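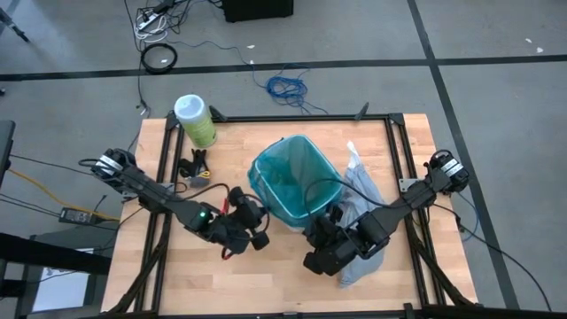

Vie locale | Tri et propreté

L'atelier Plirenach consacre le mois d'août aux sacs et aux petites poubelles de bureau. Siham Ouali y prépare un guide de 28 pages, tiré à 2000 exemplaires. 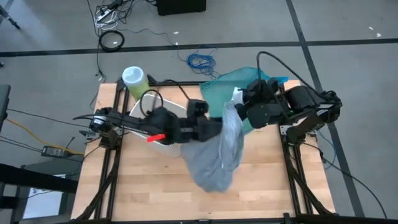 Le guide commence par le choix du sac. Un modèle gris translucide, comme celui qui pend au-dessus de la table en bois, laisse deviner le contenu avant la collecte.

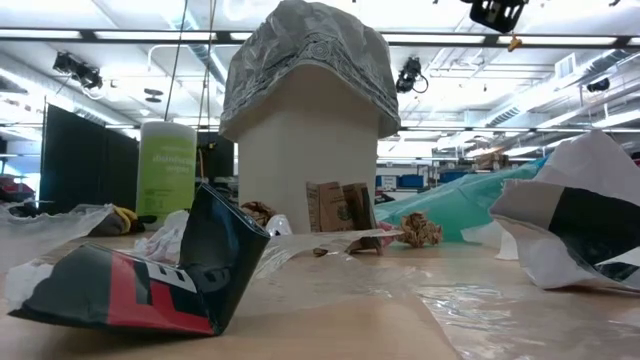
Majdi Nimri souhaite que le papier froissé ait aussi son chapitre, car on le jette trop souvent avec le plastique. Le guide sera distribué dimanche.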